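Folico Sermon and Homily Collection: Data Card

Release 5
Maintained by the Stanciu Library for Religious Studies
Contact: Luminița Toma, collections

Summary

The Folico collection holds 607 transcribed sermons, homilies and short reflections given in congregations across several traditions. It was put together for the study of how preachers speak about everyday conduct: courtesy, anger, patience, care for neighbours and the keeping of promises. Each item is a plain text file with a matching entry in the index.

The collection is offered to students, teachers and researchers in religious studies, ethics and language. It is not a guide to doctrine, and the inclusion of a text does not mean that the Library agrees with it.

Contents

sermons/ holds the texts, one file for each address
index.csv lists tradition, language, occasion, theme and length
themes.txt gives the theme labels and their definitions
consent.txt sets out the terms on which texts were given
CHANGES lists corrections made in each release

Sources

Texts came from 82 congregations that answered a written invitation. Jewish, Christian, Muslim and Sikh communities are represented, along with a small number of Buddhist and Unitarian groups. In most cases the speaker supplied a written copy. Where only a recording existed, a transcript was prepared by Library staff and returned to the speaker for correction before it was added.

Addresses given at funerals were left out unless both the speaker and the family agreed in writing. Addresses to children are included and carry the label "young listeners" in the index.

Theme labels

Two readers labelled every text, working apart. The list of labels has 25 entries, among them "speech and gossip", "honouring parents", "fair dealing", "grief" and "gratitude". A text may carry more than one label. Where the readers differed, Bereket Ayele made the final decision and recorded the grounds for it in the notes column.

The label "rudeness" was removed in the fourth release and its texts were moved to "speech and gossip" or "anger". Users who rely on the older labels should consult themes.txt, where the former names are still listed.

Quotations from scripture are marked with a pair of square brackets. The wording has been kept as the speaker gave it, even where it departs from a published translation. References by chapter and verse appear only if the speaker gave them.
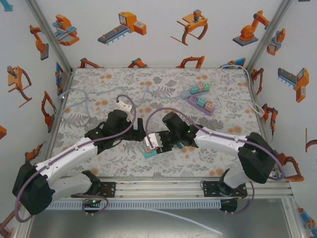
Two arms over a table with a botanical print; the right gripper holds a white plug.

Languages and spelling

Most texts are in English. Others are in French, Punjabi, Amharic and Romanian, with an English version alongside where the speaker or congregation provided one. The Library has not made translations of its own. Hebrew and Arabic terms within English texts are written in Latin letters, following the speaker's usual practice. As a result, the same word may be spelled several ways across the collection, and searches should allow for this.

Privacy and consent

Speakers chose whether to be named. Those who preferred not to be named are listed by tradition and role only. Names of congregants mentioned in an address were replaced with initials, and details of illness, debt or family disputes were removed at the speaker's request or at the Library's discretion.

A speaker may withdraw a text at any time by writing to the contact listed above. Withdrawn texts are deleted from the next release, and users are asked to delete their own copies when that release is published.

Known limits

The collection leans toward city congregations and toward speakers who prepare a written text. Preaching without notes is poorly represented. Tone of voice, pauses and responses from the congregation are not recorded, and some addresses read more sternly on the page than they may have sounded to those present.

The occasion column is incomplete. Weekly services are generally well described, while addresses given at study evenings or community meals often carry no occasion at all.

Permitted use

The texts may be used for teaching, private study and research that is not for profit. Short passages may be quoted with credit to the speaker, or to the collection where the speaker is unnamed. The texts may not be used to imitate a living speaker, to rank congregations or to judge the sincerity of anyone's belief.

Related collections

The Tuler hymn index and the Femell prayer book catalogue use the same codes for tradition and language, and their records can be joined to index.csv on those columns. Each has its own terms of use.

Corrections

Errors in a text should be reported with the file name and the line concerned. Proposed changes to theme labels are reviewed each October. The present release was closed on Sun 25 August, and corrections received after that date are being held for the next one.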